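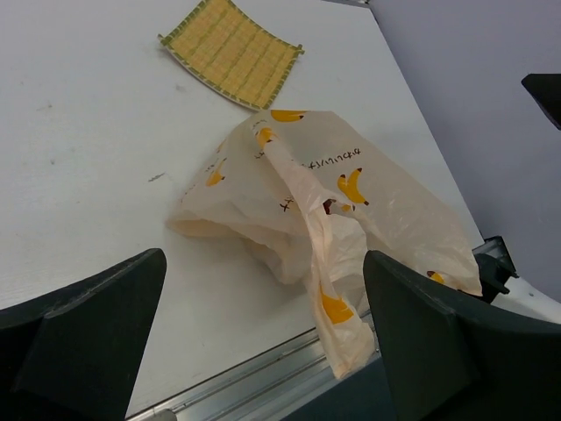 Who gets your cryptocurrency when you die?

The people named in your will get it, provided that somebody can find it and open it. In law a bitcoin is treated much like a watch or a savings account, and it passes to your heirs with everything else. In practice a wallet opens for whoever holds the keys, and a solicitor's letter makes no difference to it.

Merle Rewi found out how wide that gap is when her brother died. He was a marine engineer, careful with tools and careless with paper, and he had told the family more than once that he had "a bit of bitcoin put by". His will was a page and a half long and did not mention it. Merle was the executor. She had his laptop, his phone, a carrier box of bank statements and no idea where to begin.

"I thought there would be a company," she says. "I thought I'd ring up, they'd ask for the death certificate, and there would be a form."

For part of the money there was. Her brother had an account with Ferkerar, an exchange he had joined years earlier, and the exchange had a bereavement process. It wanted the death certificate, the grant of probate, proof of Merle's identity and a signed instruction saying where the proceeds should go. The account was frozen while the papers were checked. The first set was sent back over a middle name that appeared on one document and was missing from another. The second set was accepted, and the exchange sold the holding and paid £2,250 into the estate's bank account.

The rest was in a wallet on his phone, and for that there was no form.

Two kinds of holding

Most of the trouble families run into comes down to the difference between those two arrangements.

With an exchange account, the company holds the coins and keeps a record saying how much of the pool is yours. That has well known risks, and plenty of customers have lost money when an exchange failed. But there is a business at the other end with a record of its customers, and in most cases a bereavement team or at least an email address. An executor with the right documents will usually get there.

With a self-custody wallet, the owner holds the private keys. These are normally backed up as a list of ordinary words, called a recovery phrase or seed phrase, which the wallet shows when it is first set up. Anyone who has the words can rebuild the wallet on another device and move everything in it. Anyone who hasn't is locked out, and the firm that made the wallet can't help, as it never had a copy.

Merle's brother used a wallet app called Gimo. She wrote to its support desk and received a polite reply the next morning explaining that it could not see, freeze or recover his balance. She tried his phone passcode, which she knew, and got as far as the app's own PIN. After several wrong guesses the app began to make her wait between attempts.

She found the phrase in the end, in the back of a tide table, in pencil. One word was smudged. Recovery phrases are drawn from a fixed list, so a single doubtful word can be worked out by trying the candidates, and a friend's son did it for her on a computer that had been disconnected from the internet. Most of what was inside had been moved out two years before. She still doesn't know where to.

What the lawyers ask now

Réjean Caron is a probate solicitor in Flastholm, and he has added a page on digital assets to the questionnaire his clients fill in before a will is drafted. He asks whether they hold any cryptocurrency, on which platforms, and whether somebody besides them knows how to reach it. He does not ask for keys or phrases, and he stops clients who try to read them out.

"I don't want them in my office and I certainly don't want them in the will," he says. "Once probate is granted a will is a public document. Anybody can order a copy."

This is the mistake he meets most often. A client who has understood that the phrase is important writes it into the will itself, or into a codicil, believing that to be the safest place for it. The wallet could be emptied by a stranger before the family has finished with the funeral.

What he suggests is a separate letter of wishes. The will says who gets the cryptocurrency and gives the executor power to deal with it. The letter, kept with the will but not part of it, says what exists and where the means of access can be found. The phrase itself stays in a third place. The letter can be changed whenever the owner changes exchange or buys a new device, with no need to sign a new will.

He also asks clients to think about who their executor is. A brother-in-law who is excellent with a house sale may never have handled a wallet, and crypto can be sent to a wrong address with no way to call it back. An executor can take paid advice, and the cost comes out of the estate like any other expense.

There is tax to consider as well. The holding generally has to be valued at the date of death, and prices can move a long way between then and the day the executor gains access. Families can find themselves with a bill worked out on a price that has since gone. Caron advises executors to record the market price on the day from a recognised source, and to print it.

Splitting the secret

People with larger holdings often dislike the idea that one sheet of paper could open the lot. Luminița Ene advises on custody for Hrubý, a small firm that sets up shared wallets for families and partnerships, and most of her clients come to her with exactly that worry.

The usual answer is a multi-signature wallet. Several keys are created and a set number of them must sign before anything moves. A common pattern for a couple is three keys with any two needed: one for each partner and one held by a lawyer or a custody firm. If one partner dies, the survivor and the third party can act together. If one key is lost or stolen, the money is still safe and still reachable.

Ene is cautious about taking it further. She was once asked to untangle a wallet that needed five signatures, set up by a man who wanted each of his children to agree. Two had since mislaid their devices and one was no longer speaking to the others. The money was there on the public ledger for all of them to look at, and it couldn't be moved.

"Every extra key makes theft harder and inheritance harder," she says. "You have to decide which one you are more afraid of."

She is firmer about home-made schemes. Cutting a recovery phrase in half and giving each half to a different relative is popular and she advises against it. Each half makes the remaining words easier to guess, and losing either half loses everything. Proper methods of splitting a key exist, some of them built into hardware wallets, and she would prefer people either used one of those or kept the phrase whole in a good safe.

Another approach is the timed release. Some services send the owner a message at intervals, and if 30 days go by without a reply they begin passing instructions to a named contact. Ene has clients who like this and clients who have been caught out by it, including one who was in hospital when the messages came and got home to find that his daughter had been told he was probably dead.

An afternoon's work

Shayne Ashby is 37 and drives for a parcel firm. He holds a modest amount of bitcoin and a smaller amount of two other coins, and until last October his wife, Kiri Cartwright, could not have named the exchange he used. They sat down at the kitchen table and went through it together after a colleague of his died suddenly.

They began with a list. It had the name of the exchange, the email address on the account, the make of the hardware wallet and the drawer it lived in. They left out balances, which would have been out of date in a week. Ashby then wiped the hardware wallet and made Cartwright restore it from the written phrase while he kept quiet.

"It took me three goes," she says. "I'd read a seven as a one on the PIN. If he hadn't been sitting there I'd have thought it was broken and given up."

They now keep the phrase stamped on a steel plate, in a place they both know and did not tell me. The list is with their wills. There is a line on it in capitals telling Cartwright not to answer anyone who gets in touch offering to recover the coins for a fee. Both Caron and Ene raised the same point. People who run recovery scams read death notices, and a recently bereaved person with a locked wallet is easy to approach. No genuine helper needs the phrase sent by email or typed into a website.

They also agreed what she should do with the coins. Ashby would keep them. Cartwright would sell them the same week and pay down the mortgage, and he has written that into the letter, so that she won't feel she is going against him.

Merle Rewi has closed her brother's estate. The phone is in a drawer at her house, switched off, and the tide table is with it. She has no cryptocurrency of her own, but she has made a list of her bank accounts, her pension and the password for her email, and given it to her niece in a sealed envelope. Her niece has already asked where she should keep it.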